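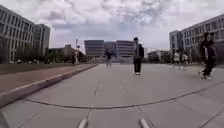

Reading time: 8 minutes

Publications > Field robotics > Evaluation of a commercial route-following kit > Section 4

July. Virgilio Catacutan, Bianca Grecu

4. Outdoor trials

4.1 The kit and what was bought

The Hellon kit is sold by Wundico as a complete set for making an existing ground robot follow a known route outdoors. The box which we received contained one front camera with its bracket, a computing unit, the cables, and a licence for the route editor. The licence is bound to the computing unit and not to the user, so two people of our team could not work in the editor at the same moment. This was a small matter in the laboratory, but outdoors it cost us time, as one person had to wait until the other had saved the route.

In Section 3 we compared the documentation of Hellon with that of Baptiste, the kit which we had used until last year. For the outdoor trials we did not repeat the whole comparison. The Baptiste kit was mounted again only for the kerb test described in 4.4, with the same robot and the same operator.

The price has two parts. The first is paid once and covers the hardware. The second is paid yearly and covers updates of the editor and the answering of questions. A customer who does not pay the second part can continue to use the kit, but the routes saved with a newer editor cannot be opened any more with the older one. We found this in the terms only after the purchase, and we mention it for other laboratories which have to plan their money in advance.

4.2 The site

All trials were made on the main walk at Drisstead. The walk is wide and straight, with a long building on each side and a group of buildings at its far end. On the left, when one looks towards this group, there is a raised kerb, and behind the kerb a reddish-brown paved path and a strip of grass. The surface on which the robot drives is made of large pale slabs.

We chose the place for two reasons. It has one strong geometrical line, the kerb, which a camera-based kit should be able to use over the whole length. It has also a large open part without any line on the right, where such a kit has little to hold on. Most of the sites proposed in the manual of Hellon are narrow, with an edge on both sides, and we wanted to know what happens when one edge is missing.

The walk is open to everybody. We did not close any part of it and we did not ask people to walk in a special way.
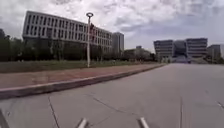 Figure 3. The walk at Drisstead as seen from the robot, with the raised kerb to the left and the building group at the far end.

Three routes were drawn in the editor. Route A stays parallel to the kerb. Route B begins close to the kerb and moves slowly to the open side. Route C remains on the open side for its whole length and has therefore no near edge for the kit to follow. The starting points were chalked on the slabs, and the robot was placed by hand with its front wheels on the chalk. Bianca Grecu placed it on most of the mornings, and after a comparison with a tape measure we considered her placing as good enough for our purpose.

4.3 Procedure

Each run began with the command "load and check" in the editor. The kit then shows a confidence bar, and the manual says that the run may be started when the bar is green. We followed this rule also when we had doubts, because we wanted to test the product in the way a buyer would use it. Fitzgerald Blackwood walked behind the robot with the stop button during all runs. He was asked to press it in case of danger for a person or for the robot, and in no other case.

A run was considered completed when the robot reached the end mark of the route without touch of the operator. Short pauses of the robot were permitted. If the kit gave up and asked for a new start, the run was considered as not completed, even when the new start worked immediately.

In total we made 99 runs, and 89 of them were completed. From the rest, nine were ended by the kit itself with the message "route lost", and in a single one the operator pressed the button. All "route lost" messages came on Route C or in the last part of Route B. On Route A there was none.

The single press of the button happened on Route A. A cyclist had laid his bicycle over the kerb with the front wheel lying towards the slabs, and the robot moved in its direction with reduced speed. It is possible that the kit would have stopped alone. The operator acted as he was instructed and we do not regard it as a failure of the product, but we also do not want to count it as a success.

4.4 Behaviour near the kerb

The editor permits to set a distance which the robot should keep from a kerb. It is called "side keeping" in the menu and "edge offset" in the manual, and it took us some time to understand that these are the same value. With the factory value of 40 centimetres the robot drove smoothly and close to its line. When we made the value larger, the line became less quiet: the robot corrected itself often, in small movements, and a person walking beside it could notice this without any instrument.

There is a second effect which we did not expect. The kit seems to accept the long joints between the slabs as weak edges. When the robot was far from the kerb and a joint ran diagonally before it, the heading sometimes turned a few degrees along the joint and came back afterwards. The Baptiste kit, mounted on the same robot, did not show this turning, but it kept its distance to the kerb less exactly and it had to be started again after each pause. For a user who drives always along an edge we would consider Hellon the better product. For a user with open squares we are less sure.

In the editor one may mark an area as "ignore surface lines". We tested this setting on Route C. The turning along the joints disappeared almost completely, but the "route lost" message came earlier in the route. It looks as if the kit had used the joints also in a helpful way, and without them only the distant buildings remained for its orientation.

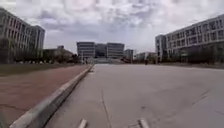 Tài Khương objected, after reading a draft of this section, that we judge the kit on Route C for a task it was never sold for. The brochure speaks of "routes with a visible border", and an open square has no border on the side where we drove. The objection continues that a buyer who reads carefully would draw Route A, get good runs and be content, and that our total mixes an easy route with one that is outside the specification.

We accept the first half of this. The brochure does contain these words. However, the editor lets the user draw a route like Route C without any warning, and the confidence bar was green before each of the runs which were lost later. If the software does not refuse a route and does not mark it as doubtful, a normal buyer will believe that it is allowed. We have therefore kept all routes in the total and say clearly in 4.3 on which ones the problems occurred.

4.5 Persons on the route

The walk is used the whole day, with more people shortly before nine in the morning and again at midday. The reaction of the kit to a person is simple. It makes the robot slower when somebody is before it, and it stops when the distance becomes too small. It does not try to go around. According to the manual this is intended, and a passing function is announced for a later version.

In practice the simple reaction was good for people who come towards the robot. They see it, they step to one side, and it continues. It was less good for people who walk in the same direction. The robot is faster than a slow walker, so it comes near, brakes, lets the distance grow, and then accelerates again until it must brake once more. One can watch this several times behind the same person.

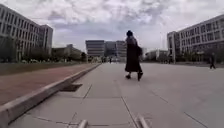
The same pattern appears when the speed limit in the editor is lowered, only with longer intervals, so the limit alone is not a remedy. What helped was the value "patience", by which the robot waits a little longer before it takes its speed again. It is hidden on the last page of the advanced menu. We set it to the highest step and left it there for all later runs, and the driving became more pleasant to look at. The time for the whole route became longer by a small amount, which for our purpose had no importance.

We also paid attention to clothes, as an older version of the kit was reported in our laboratory to have trouble with long coats. With the present version we saw no difference in the reaction between persons in long and in short clothing. Our runs were not designed for this question and we would not like to be quoted on it.

4.6 Service

Wundico answers questions by a form on its web page. We sent questions on the double naming of the kerb distance, on the joints and on the green bar. The answer on the naming came the next morning and was friendly; the manual will be changed. The answer on the joints needed longer and was signed by Ashley Wragg, who asked for the log files of three runs and sent back a parameter file. With this file the turning on Route C was smaller, though still present. All numbers in 4.3 are from runs without it.

On the green bar we received the information that it describes the quality of the start position only, and says nothing on the route ahead. We had understood it differently, and so had the two students who read the manual independently of us. A different name for the bar, or one more sentence on the page where it is introduced, would be enough.

4.7 Mounting and small remarks

The bracket of the camera has one screw which is reached only from below. If the robot has projecting parts at its front, they should be measured before the bracket is fixed, since a lower camera position will show more of them at the bottom of the view. The editor has a masking tool for this case. It accepts only rectangles, so with inclined parts one loses also some ground beside them. We drew the mask a little generous and saw no damage to the driving.

The cable to the computing unit is long enough for a small robot and too short for ours when the unit is placed at the back. We used an extension of our own, which the supplier permits in writing. The connectors are marked with the same colour on both ends, and a new member of the team could mount the kit alone in one afternoon with the printed sheet.

The battery of our robot was changed at midday and the kit was switched off for the change. After switching on, it kept the last route but lost the "patience" value, and this must be entered again by hand.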